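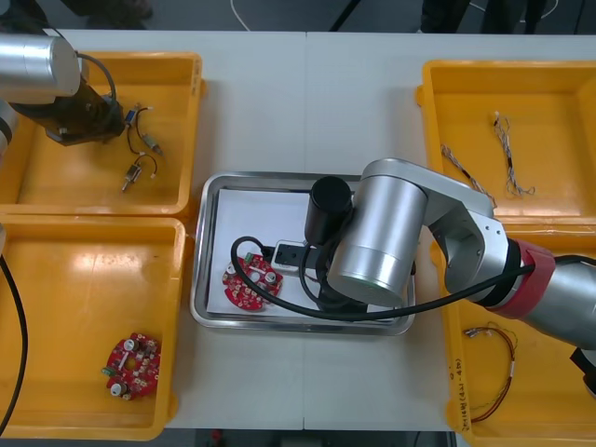
Tarkwood mends clocks, mostly other people's. We began in Rurnstead with one bench, a borrowed lamp and a longcase clock that had struck thirteen since the owner's grandmother died. It now strikes twelve, and he has asked us twice whether we could put it back.

Ulla Granström started the firm after 34 years of teaching geography. Zhuoran Shi joined to do the accounts and was handed a screwdriver in his first week. Between them they have written up 2,285 repairs in the workshop ledger, of which 1,936 were clocks. The rest were barometers, music boxes and a toast rack.

We moved to Troturdale when the Rurnstead roof gave up. The new place has better light and a worse kettle. Fang, the shop cat, came too and sleeps on the invoices.

Estimates are free and usually gloomy. We don't do cuckoo clocks in August, when Ulla is away, as Zhuoran can't stand them. Collection is after four in the afternoon. Please bring your ticket, and please don't wind anything on the way in.

Recent items
Why your carriage clock gains in summer
Moving a longcase clock without crying
Price list and opening hours
Fang: a correction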